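**Starnmont–Villalba Sister Town Group, minutes, Tuesday, 7:10 p.m.**

Present: 6 members. Märta Viklund in the chair, Joaquín Painemal taking notes.

**1. Last minutes.** Approved, with one fix: the Villalba visit was "discussed," not "agreed."

**2. Money.** The account stands at $3,512. Märta asked how much of that is already promised. Joaquín said $200 for the school book shipment, plus whatever the Flivside hall charges us, and Flivside has yet to send a bill for the spring supper. Märta would like to see that bill before anyone calls this a surplus.

**3. Villalba visit in October.** Their letter says "up to 100 guests." Members doubted it. Last time the same letter said much the same thing and a single minibus came. No host families will be signed up until we have a list with names on it. Joaquín to write back.

**4. Clekow.** Clekow has asked to join as a third town. Two members in favor, the rest unsure what Clekow wants from it. The proposal runs four pages and doesn't mention who pays for travel. Put off to the next meeting.
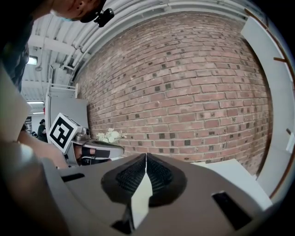
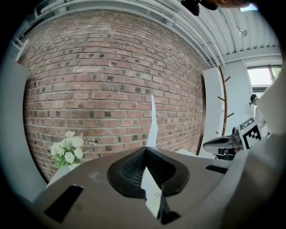

**5. Welcome sign.** The new quote is higher than the old one for a smaller sign. Märta will ask why. No vote taken.

**6. Other business.** A request to print T-shirts was turned down. We still have boxes of the last ones.

Closed 8:25 p.m. Next meeting same room, if Flivside confirms it.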